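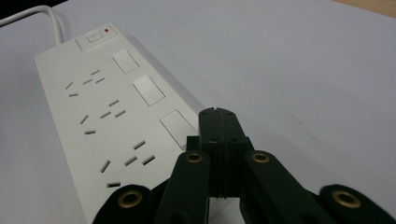 Sarla Sandhu wrote:
Sorry, I don't buy it. The Vandero leaflet says you'll save 40 dollars a year by switching everything off at the strip. Save it compared to what? A TV from twenty years ago? Newer stuff hardly pulls anything on standby. I'd want to see a bill.

pons_lane
I have the bill, and mine went down. Switched off the TV corner every night since we moved to Illudgate. You can argue with leaflets all you want, I know what I paid.

Sarla Sandhu
You moved house. Different fridge, different water heater, different everything. That bill proves you moved.

pons_lane
Same fridge, thanks. We took it with us.

tinroof
The water heater is the part I'd be looking at, though. Did you take that with you too?

Abhishek Dhillon
I measured mine in November because I was tired of this argument. Clutau plug-in meter, TV corner only: TV, cable box, speaker bar. All of it on standby came to 8 watts. At my rate that's less than a dollar a month. I can't get anywhere near 40 dollars out of that, and I tried.

The cable box was most of it, by the way, and it takes forever to get its channel guide back after you cut the power. My wife gave that six days.
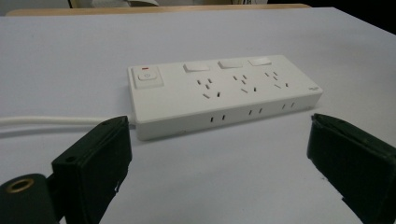

Master button at the left end, rocker switches along the back.

tinroof
Does that kind have surge protection, or is it only switches? Can't tell by looking and the listings all say "safe," whatever that means.

Abhishek Dhillon
Check the label underneath, or the spec sheet. If there's no joule number anywhere I'd assume there isn't any. And the little light only tells you what the manual says it tells you. On my old one it just meant power was on, it had nothing to do with protection.

kettle_and_cat
Can I disagree with both sides? I don't care about a dollar a month. I like that everything in the office is off when I close the door. My uncle had a cheap charger go brown and melt at the corner. For me it's worth it for that alone.

Sarla Sandhu
Fair enough, but then say it's for peace of mind. The leaflet says money. It also says "up to 40 percent of your bill," which is a different claim from the one on the front page – did anyone at Vandero read both sides?

pons_lane
You're going to be mad at that leaflet until spring.

Sarla Sandhu
Probably.

Abhishek Dhillon
For anyone who still wants to find out, do it in this order and post your numbers. Before you buy anything.

1. Borrow a meter. Our library lends them, yours might. Measure each thing while it's "off" and write it down.

2. Look up your own rate on the bill. Don't use the one in the ad. 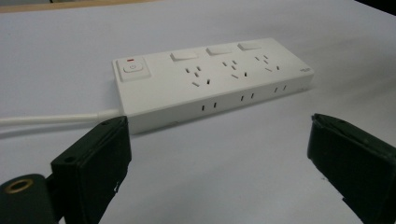

3. Sort out what can't be cut: router, anything that records, anything with a clock you'll swear at. Those go in the wall.

4. Do the math for a year and compare it with the price of the strip. Mine would take longer to pay off than I expect it to last.

tinroof
Meter's on hold at the library, there's a waiting list. My guess is the old stereo is the worst one. It's warm when I put my hand on it and I haven't played it since summer.

pons_lane
Then unplug it?

tinroof
After I measure it.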